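January, late afternoon, sourdough notes again

Came in to find the Busow jar had climbed nearly to the lid overnight, so the warmer shelf by the window is doing its work and I am going to leave it there for now. The Limasar jar is slower and smells sharper – more like green apple than yogurt – and I fed it twice, partly out of guilt, as I had skipped it before the break.

Mixed batch 764 with the Buchanan flour at the same hydration as last time. The dough felt slack going into the first fold and I was tempted to throw in another handful, but I held off, and by the third fold it had pulled itself together nicely. Whoever is in tomorrow, please don't add flour to this one either, however sad it looks!

The Lamenon proofer is still reading 2 degrees high. I've taped a note to the door and left the old thermometer inside on the middle rack, so go by that one. Rolled the offcuts into 6 thin sticks with sesame and baked them on the bottom stone, a bit too long, though I ate one standing up and was very happy with it.

Still to do: wash the bannetons, order more rye, copy the fold times into the big binder.

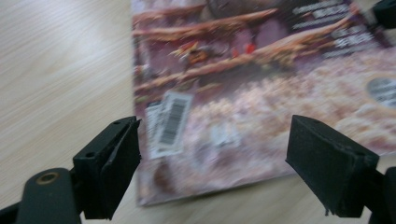
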